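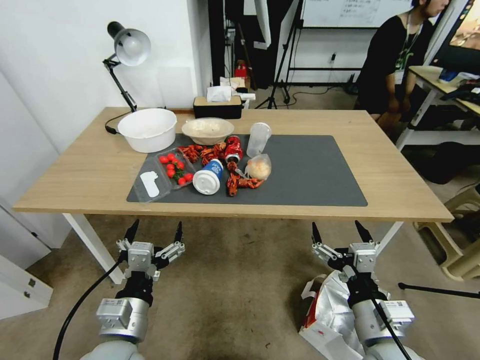
# Vurnireck contractor register

2 min read

The register lists 1,801 building and maintenance contractors working in the Sindby and Dusitz districts, one row per firm. It is meant for owners putting together a tender list.

## Files

- `firms.csv` – name, trade, district, membership class
- `classes.csv` – the codes used in the class column

## Membership classes

`G` is a general contractor and `S` a specialist subcontractor. Suppliers of plant and materials are coded `P` and have no vote. A firm that holds two classes has two rows in `firms.csv` with the same `firm_id`, so count on that column.

## Known gaps

70 firms have no trade code. Norðdahl branch members are left out until their records have been matched – expected in July. Addresses are those of the head office and may be outside the district shown.

## Updates

Last full refresh: January 2, 2020. Corrections go in as an issue with the `firm_id` in the title.

2 comments · 2 shares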